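第4章 任务采集：把盘子放进小冰箱

读到本章时，默认您已经按第2章装好了一对Sezer手持夹爪，也按第3章跑通过一次空桌面的试录。如果试录还没有通过，请先回去把它跑完，这一章不会跑掉，它在这里等您。冰箱任务比前面的积木任务费神得多，带着一个没有对好时的夹爪来做，录到傍晚才发现左右手差了半拍，那种心情我们组里好几个人都体会过，实在不愿意您再体会一遍。

本章讲的是Plekcombe方法里的第三个任务，也是我们自己最喜欢的一个：操作者双手各持一个夹爪，把桌上装着食物的盘子一个一个夹起来，送进打开的小冰箱，放稳，最后关门。整个过程没有机械臂参与，人手拿着夹爪做动作，夹爪上的相机记录近处的画面，头上的相机记录桌面的全貌，夹爪的位姿由定位算法恢复出来，之后再拿去训练策略，放到真正的双臂平台上执行。训练与部署放在第6章，这里只在末尾提一提我们得到的结果，好让您知道前面那些看起来啰嗦的要求都花在了什么地方。

4.1 为什么选这个任务

先说几句闲话，赶时间的读者可以直接跳到4.2。

我们最初的想法很朴素：想找一件家里人人都会做、做的时候又完全不用动脑子的事。收盘子进冰箱就很合适。可是一旦把手换成两指夹爪，事情马上变得有意思起来。盘子是圆的，边缘薄，夹得浅了会往下翻，夹得深了指垫又会碰到食物；冰箱的门洞不宽，盘子连同夹爪一起进去，留给手腕转动的余地很小；层架是网格状的，盘底落在上面会有一点点高低；而鸡蛋会滚。最后这一条让我们吃了不少苦头，也正是它让这个任务有了研究的价值，策略必须学会在送盘的整段路上都保持盘面水平，只在最后一瞬间端得平是不够的。

另外一个理由和视觉有关。夹爪上的相机是广角鱼眼，离盘子很近，一进冰箱，画面的大半就被白色内壁占满，几乎找不到可以用来定位的纹理。普通桌面任务里表现得好好的定位算法，到这里就开始飘。Plekcombe方法的核心改动，正是把门洞外的观测和门洞内的观测用标记块连接起来，这样夹爪进了冰箱以后仍然知道自己在哪里。所以您会看到，本章有一大半篇幅在谈标记块、遮挡和光线，真正讲怎么放盘子的反而不多。

4.2 场地与光线

需要一张稳当的桌子，桌面最好有可见的木纹或者别的天然纹理，纯白的桌面请尽量避开。桌子四周至少三面能站人，操作者站在长边的一侧，冰箱放在操作者右前方的桌角附近，门打开以后朝向操作者。

1. 把小冰箱放上桌，四个脚垫全部落在桌面以内。用手掌轻轻推一下箱体侧面，能感觉到晃动的话就重新放。

2. 理顺电源线，从冰箱背后或侧面垂到地上，沿桌腿走。走线不能经过操作者站立的位置，也不能经过门扇转动的范围。

3. 打开冰箱门，转到门扇不再妨碍右手进出为止。在地面和桌面之间没有别的东西挡着门的前提下，用一小段胶带在桌面上标出门扇下缘的投影，日后每一轮都按这条线恢复。

4. 打开顶灯。窗边的场地请注意自然光：阴天的均匀光是最理想的，晴天午后的直射光会在白色内壁上形成一块很亮的斑，相机的自动曝光会被它带着走。

5. 在Stukberg里打开预览，把夹爪伸到冰箱门口停住，看门内的后壁是不是还分得出细节。如果白成一片，把曝光锁定在门口的读数上，然后再退回桌面，看桌面是不是暗得过分。两头都能接受，就保存这一组曝光参数。

注意：曝光必须锁定后再开始录制。自动曝光在夹爪进出冰箱时会来回变化，画面看上去只是明暗闪了一下，特征点却会成片丢失，位姿轨迹会在门口的位置打一个结。这种结后期修不干净。

注意：窗户玻璃会反光。标记块如果正对着窗，白色的面会把黑色图案冲淡。遇到这种情况，请调整桌子的朝向，贴膜或者在标记块上涂哑光漆都不如转一下桌子来得省事。

关于桌子的高度，常有人来信问。我们在Tultbridge的采集间里试过高低两种，最后的建议是让操作者站直、手肘自然弯曲时，夹爪的下沿刚好能碰到桌面。太低了操作者会弯腰，头部相机跟着往下栽，画面里只剩下盘子；太高了又要抬着胳膊，录上半个钟头肩膀就酸了，动作会越来越潦草，您在回看的时候能清清楚楚看出是从哪一条开始累的。

4.3 盘子与食物

盘子用白色圆盘，口径以能够平放进冰箱、左右各留出夹爪指垫的厚度为准。请在采购之前先量冰箱的门洞，再量夹爪张开后的外宽，两者相减，得到的才是盘子连同手的活动余地。我们第一次就是反着来的，先买了一摞漂亮的大盘子，现在它们都在茶水间里。

食物可以用真的，也可以用仿真的，方法本身并不计较。我们建议一组里面至少包含三种不同的性质：

会滚的，一枚鸡蛋就很好，放在盘子中央；

成堆的小颗粒，颜色鲜艳一些，撒出来的时候回看时容易发现；

不会滚也不会散的块状物，给操作者一点喘息的机会，也给策略一个容易的样本。

每一盘放多少，请在一轮开始之前定下来，同一轮里不要增减。颗粒堆得太高，画面里会挡住盘沿，策略就看不见自己该夹哪里；铺得太薄，又和空盘子没有多大区别。拿一个小碗作量具，平平一碗倒上去，用手指把边缘拢一拢，离盘沿留出一圈干净的白边，这就够了。

注意：如果用真的食物，请每轮结束后擦一遍指垫。Sezer的指垫表面带有细密的纹理，缝里嵌进汁水或碎屑以后摩擦会变，后面的几十条数据会悄悄地变得越来越滑。擦的时候用微湿的软布，不要用酒精。

当心：鸡蛋请先煮熟。手册初稿里没有写这一句，Umesh Lodhi读完以后在页边用红笔补上了，还画了两道下划线，我们一致认为应该保留。

4.4 开机与对时

两个夹爪和头戴设备各有各的时钟，三者必须在同一轮的开头对齐。步骤看起来琐碎，熟练以后用不了一杯茶的工夫。

1. 先开头戴设备，戴好，调整束带到低头时不会往下滑为止。头发较长的操作者请扎起来，垂下来的发梢很喜欢跑到镜头前面。

2. 开左手夹爪，等指示灯稳定。

3. 开右手夹爪，等指示灯稳定。

4. 在Stukberg里点“新建一轮”，任务选“冰箱放盘”，填好操作者代号与轮次。

5. 双手举起夹爪，让两个标记块都出现在头部相机的视野里，停住，心里默数三下。

6. 让两个夹爪同时张开、同时合上，重复三次。Stukberg会用开合信号和画面里的指尖运动来计算时差。

7. 看屏幕上的时差条。三条都变绿就可以继续；有一条发黄，重复第5步和第6步；有一条发红，请关掉对应的设备，从头开机。

注意：第6步里的“同时”并不要求两手分毫不差，算法会把左右手分开处理。它要求的是动作干脆。慢吞吞地合上，信号的边沿就很模糊，时差估计也跟着模糊。

4.5 标记块与门口标定

每个夹爪顶部有一个白色的标记块，几个面上印着黑白方格图案。在空旷的桌面上，头部相机总能看见其中至少一个面。一旦手伸进冰箱，标记块就有可能被箱顶或门扇挡住，这时候全靠门口那一次标定撑着。

1. 右手夹爪夹住一只装好食物的盘子，抬到门洞高度，停在门口，盘子的前沿刚刚越过门框。

2. 左手夹爪在旁边保持不动，镜头朝向冰箱内部，让它也能看见右手的标记块。这是Plekcombe方法里比较特别的一个动作，我们叫它“递眼色”：一只手替另一只手看路。

3. 保持两秒钟，听到提示音。

4. 右手缓缓向里送，送到标记块即将被遮住的位置再停一下，听到第二声提示音。

5. 原路退回，把盘子放回桌上。
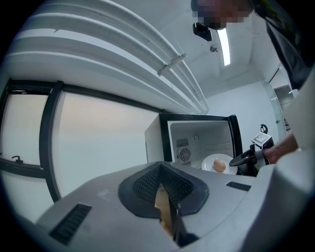
图4-1 门口标定：夹爪托着白色圆盘停在冰箱开口处，盘中放一枚鸡蛋，夹爪顶部的标记块露在外面。

做完以后，Stukberg会给出一个门口残差。残差偏大时，多半是第3步停得不够稳，或者左手的夹爪不知不觉地跟着右手一起往前凑。请操作者把左手肘贴住身体再试一次，这个小窍门很管用。

门口标定每一轮做一次。中途如果冰箱被碰动过，哪怕只挪了一指宽，也请重新做。如果只是换了盘子里的食物，不需要重做。

注意：标记块的表面请不要用手去摸。指纹在侧光下会反亮，图案的角点就不准了。搬动夹爪时请握住握把。

注意：标定的时候，盘子的倾斜会直接进入夹持姿态的初值。操作者往往顾着看屏幕，手上的盘子已经歪了还不知道。旁边的人请帮忙看着点，歪了就轻声提醒一句，别忽然大喊，大喊一声，鸡蛋就真的滚下去了。

4.6 正式采集

一条数据从双手空着、夹爪停在桌面前沿开始，到最后一只盘子放进冰箱、门关好、双手退回前沿结束。中间可以有停顿，可以有小小的调整，失手了也不必马上停，具体怎么处理放在4.8里说。

1. 旁边的人按照Stukberg给出的随机摆放图，把盘子摆到桌上。摆放图只规定每个盘子的大致区域和先后顺序，区域内的位置请随手放，不要刻意对齐，我们要的就是这份随意。

2. 操作者双手就位，踩一下脚踏，听到长音后开始。

3. 用离盘子近的那只手去夹。指垫一上一下夹住盘沿，夹入的深度以指垫前端刚好盖过盘沿的斜面为宜。

4. 先抬起来一点点，停一停，感觉一下重心。盘子往下坠，就放回去重新夹得深一些，这个“抬一点、停一停”在数据里非常宝贵，请千万不要因为觉得多余而省掉。

5. 如果盘子在左侧，左手把它移到桌子中间，放下，换右手夹起来。也可以在空中交接，熟练的操作者喜欢这么做，但同一轮里请只用一种方式。

6. 送到门口，放慢速度，对准层架，保持盘面水平，平平地送进去。

7. 盘底碰到层架后，先不要松开。往里再推一点，让盘子后半部分落实，然后松开指垫，沿着进来的方向退出来。

8. 依次处理其余的盘子。

9. 用左手夹爪的外侧推门扇，把门关上。推到底时门封会有一点吸力，听到轻轻一声就可以了，不必再补一下。

10. 双手退回前沿，踩脚踏结束。

第6步和第7步是全章最要紧的地方，容我多说几句。人用自己的手放盘子，习惯先把前沿搁在架子上，再让后沿落下去，手指从下面抽出来，一气呵成。用两指夹爪却没法这么抽，指垫夹着盘沿，盘沿下面总隔着一层指垫的厚度，直接松开，盘子会往下磕一下。磕得轻，颗粒跳起来几颗；磕得重，鸡蛋就开始转圈。所以请在松开之前把夹爪再压低一点，让下面那片指垫先贴到层架上，然后慢慢张开，退出来的时候也是贴着层架退。刚开始练的时候会觉得别扭，练过一个下午，手就记住了。
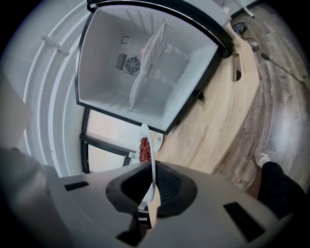
还有速度的问题。我们建议桌面上的移动可以按平时的快慢来，进了门洞以后放慢到一半左右。放慢有两层好处，一层是画面的运动模糊会小很多，白色内壁上本来就稀少的特征点经不起模糊；另一层是策略在执行时会学到这种快慢的变化，到了门口自己就会小心起来。我们试过全程匀速的数据，训练出来的策略也匀速，冲进门洞的样子看得人心惊肉跳。

冰箱内壁上的风扇格栅和通风口是难得的纹理，千万别拿东西把它们挡住。有的型号里面附带活动隔板，隔板怎么放都行，只要在一轮之内不动它，并且在轮次备注里写上一笔。备注写得啰嗦一点没关系，半年以后再来看数据的那个人会感谢您的，那个人通常就是您自己。

当心：手腕在门洞内不要大幅度旋转。夹爪机身比看上去宽，一转就可能刮到门框的密封条。密封条刮破以后门关不严，冰箱会一直工作，后壁结霜，霜又会改变画面，接下来就是一连串的麻烦。

当心：采集期间冰箱如果通着电，门长时间敞开会让压缩机一直转。没有必须保冷的食物时，请拔掉插头采集。确实要通电的，每录完十条关门歇一会儿，正好人也歇一会儿。

4.7 头部视角的要求

头部相机的画面有两个用处，一个是给策略提供全局信息，另一个是在夹爪自己看不清的时候，通过标记块帮忙定位。所以头怎么摆，和手怎么动同样重要。

1. 站好以后微微低头，让桌子的远边落在画面的上部，自己的胸口落在画面的下部。

2. 冰箱整个要在画面之内，包括打开的门扇。

3. 夹盘子时，目光自然地跟着手走就好，头可以动，动得慢一些。

4. 送盘进冰箱时，身体不要往前探。很多人会不由自主地想凑过去看看里面放好了没有，一凑过去，头就挡在了灯和门洞之间，里面反而更暗，标记块也容易出画。

5. 一条录完之前，不要回头和旁边的人说话。聊天很愉快，我们也爱聊，等长音响过再聊。

桌面上的杂物，我们的态度一向比较宽松。眼镜、杯子、小瓶子、一卷线，平常桌上有什么就留着什么，只要不在盘子的移动路线上，也不会被夹爪带倒就行。早期我们把桌面收拾得干干净净，训练出来的策略到了别人家的桌子上，看见一只杯子就犹豫不决。后来索性不收拾了，每隔几轮换几样东西，情形好转了许多。唯一的例外是白色圆形的物件，碟子、杯垫这一类，请收起来，它们实在太像盘子了。

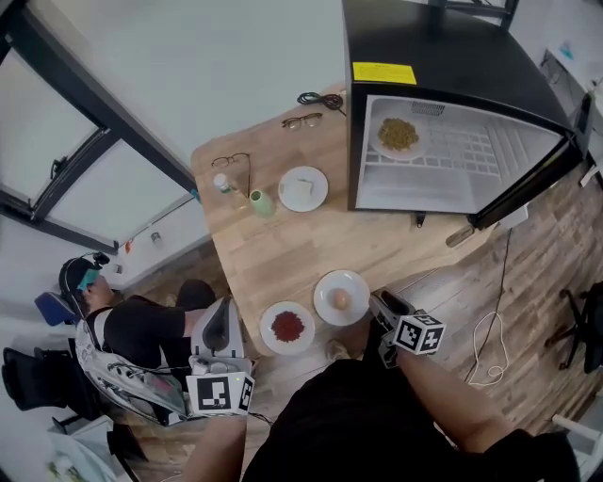
采集最好两个人搭班。一个人操作，另一个人负责摆盘、看时差条、记备注，每二十条左右对调一次。歇着的那一位可以坐在桌边，夹爪搁在腿上，头戴设备也不必摘，省得来回调束带，只要在Stukberg里把自己那一套设备切到待机。切换待机这一步有人会忘，后果是他的夹爪和头戴设备也在录，盘子被录进了两轮数据里，整理的时候要一条一条地挑出来。

两个人的身高、用手习惯不同，恰恰是好事。我们在分析里发现，单独一个人录的数据，策略会把那个人的小毛病学得惟妙惟肖，有一位同事放盘之前总要往左晃一下，策略也跟着晃。两三个人轮着来，这些毛病就互相抵消了。不过请注意轮次信息里的操作者代号一定要随人更换，后面做划分时要用到它。

4.8 失手了怎么办

失手是难免的，不用懊恼，也不用道歉。按下面的办法处理就可以。

1. 盘子夹起来以后滑回桌面，没有翻，食物也没有出来：继续。重新夹一次，把任务做完。这一类数据标为“自行恢复”，对训练很有帮助。

2. 少量颗粒撒在桌上：继续。结束后由旁边的人清理，备注里写“撒”。

3. 颗粒撒进冰箱里：把这条做完，然后停下来清理。颗粒卡在层架的格子里，下一盘放上去会不平。

4. 鸡蛋离开盘子：停止。踩脚踏，标为“作废”，捡起来，检查有没有开裂，换一枚。

5. 盘子翻倒或者掉落：停止，标为“作废”。如果撞到了夹爪，请检查指垫有没有移位、标记块有没有松动，并重新做一次4.5的标定。

6. 操作者觉得不舒服，头晕、手麻、眼睛酸：停止，休息。这一条优先于上面所有各条。

注意：“自行恢复”的数据请不要有意制造。故意放歪再扶正的动作，和真的放歪了再扶正，手上的节奏很不一样，我们曾经专门录过一批表演出来的恢复动作，加进训练以后，策略学会了先放歪。

4.9 录后检查

每轮结束后，请当场检查，不要攒到晚上。当场检查的时候场地还在，冰箱还在原位，缺了什么补起来很容易。

1. 在Stukberg里打开轨迹视图，从侧面看右手的轨迹。正常的轨迹在门口处平顺地变慢，进去一段，再沿着差不多的路线退出来。

2. 找有没有跳变。跳变在图上是一条突兀的直线，看到了就点它，视频会跳到对应的时刻。

3. 如果跳变出在门洞里，先看头部画面里标记块是不是被挡住了。挡住的时间很短，可以点“用门口标定补全”，补完再看一遍。

4. 如果跳变出在桌面上，通常是有人走过窗前，或者夹爪离桌面太近，画面里只剩下木纹。这样的数据直接剔除，补录一条。

5. 看夹爪开合曲线。放盘时曲线应该是缓缓张开的，一下子弹开，说明操作者松手太快，请把这一条放给他看，比讲多少遍都有效。

6. 抽看三条完整的视频，左手、右手、头部三路并排播放，确认同一个动作在三路画面里发生在同一时刻。

7. 填写轮次备注，点“封存”。封存以后原始文件变为只读，后续的处理都在副本上进行。

剔除的时候请手下不要太软，也不要太狠。太软了，坏轨迹会混进训练集，策略会在门口莫名其妙地抽动一下；太狠了，留下来的全是最顺利、最漂亮的数据，策略没有见过任何意外，遇到一点偏差就不知所措。我们的办法是只看定位质量，不看动作好不好看。动作笨拙但是轨迹可靠的，一律留下。

4.10 数据整理与我们的结果

下面把我们在Tultbridge做的这一批说一说，给您作个参照。您的数字和我们不一样是很正常的，冰箱不同，盘子不同，人也不同。

冰箱任务前后一共录了3291条。按照4.9的标准检查以后，留下2151条进入训练集。第一次看到这个比例的时候，组里的气氛有点低落，毕竟每一条都是端着盘子站着录出来的。后来逐条翻看被剔除的部分，发现大多集中在最早的几轮，那时候还没有“递眼色”这个动作，夹爪一进冰箱轨迹就散了。加上门口标定之后，剔除的数据明显少了下去，这也算是对方法本身的一次检验。

整理时请按下面的顺序来：

1. 把全部封存轮次导入Stukberg的“数据集”页面，按操作者和冰箱位置两个字段分组。

2. 留出至少一位操作者的全部数据作验证。不要在同一位操作者的数据里随机抽，同一个人相邻的两条太像了，那样抽出来的验证结果好看得不真实。

3. 统一坐标。所有轨迹都换算到以冰箱门洞下沿中点为原点的坐标系里，这一步由门口标定的结果自动完成，您只需要抽查几条，看看门口的位置是否重合。

4. 切掉首尾静止的片段，各保留半秒。

5. 检查标签“自行恢复”所占的份额，过少的话不必补，过多的话请回头看看夹持深度是不是普遍偏浅。

6. 导出。

我们做过一组数据量的对照，取800条、1000条和全部数据，各训练一遍同样的策略，其他设置都不动。800条的策略能把盘子夹起来，也能送到门口，进门以后常常擦到层架的前沿。1000条的策略进门就稳当得多，只是鸡蛋那一盘还会偏。用上全部数据以后，鸡蛋盘的路线平了下来，松手前那个压低的小动作也清清楚楚地出现了。最后这一点让我们特别高兴，它没有写在任何奖励或者规则里，完全是从人的手上学过去的。

如果您的时间只够录一小批，我们的建议是宁可多换几次盘子的位置和桌上的杂物，少录几条重复的。同样条数之下，摆放变化多的那一组明显胜出。

另一组对照与相机有关。去掉头部画面，只用两路夹爪画面训练，策略在近处的动作几乎不受影响，但是常常搞不清下一步该去拿哪一盘，有时会把手伸向已经空了的位置，停在那里，像是忘了自己要做什么。反过来，只留头部画面，顺序不会错，盘沿却总是夹不准。两种视角各管一段，所以请不要为了省硬盘空间而丢掉其中一路。

还有一个结果不那么漂亮，也一并写在这里。换一台门洞高度不同的冰箱之后，策略的表现有明显的下降，主要是抬得不够高，盘子的前沿会顶在门框下沿上。我们目前的做法是在新冰箱上补录一小批数据再接着训练，能够缓解，但离“搬到哪里都能用”还有距离。如果您在这方面有什么发现，非常欢迎写信告诉我们。

4.11 常见问题

现象：对时反复发黄。
先看电量，夹爪电量低的时候开合会变慢。电量正常的话，换一个离窗远一点的位置重新做第6步，举夹爪时请让标记块的一个面正对着自己的眼睛。

现象：门口标定听不到第二声提示音。
标记块被遮住得太早。通常是右手抬得过高，标记块缩到了箱顶后面。请把手放低一些，或者让冰箱往桌子边缘挪一点，挪完别忘了更新桌面上的胶带线。

现象：右手夹爪的画面在冰箱里发暗，桌面上正常。
曝光锁在了桌面的读数上。回到4.2的第5步，改用门口的读数。

现象：盘子总是往下翻。
夹入深度不够，或者指垫沾了油。先擦指垫，再练夹持。如果擦过也练过还是翻，请检查指垫的固定螺丝，松了以后指垫会跟着盘子一起转。

现象：轨迹在桌面上很好，一进门就整体偏向一侧。
冰箱在标定以后被碰动过。这一轮从碰动的时刻起全部作废，请重新标定。找不到是什么时候碰动的，可以在头部画面里看冰箱边缘和桌面木纹的相对位置，往回拖，看到木纹和箱脚错开的那一刻就是了。

现象：操作者换人以后，头部画面偏高或偏低。
束带没有重新调。请把相机角度那一格刻度记在各人的备注里，换人时直接拧到自己的刻度上。

现象：关门时左手夹爪的标记块碰到门扇。
推门的位置太靠上。请用夹爪机身的侧面推门扇下半部分，手腕略向外翻。

现象：颗粒食物的盘子在头部画面里反复被识别成不同的盘子。
两种颗粒颜色太接近。请换一种颜色，或者拉开两盘的初始距离。Stukberg目前按颜色和位置来跟踪盘子，以后的版本会加入盘沿的形状。

现象：录着录着，操作者开始用手指去扶盘子。
歇一歇吧，去喝口水。扶过的那一条请标为“作废”，歇完从摆放图的下一张继续，轮次不用重开。

收工时请把冰箱里的盘子全部取出来，真的食物不要留到第二天，指垫擦净，两个夹爪放回充电座，标记块朝上，罩上防尘套。冰箱门留一条缝，散散潮气。下一章讲怎样在同一张桌子上换成抽屉任务，桌面上的胶带线请先不要撕，还用得着。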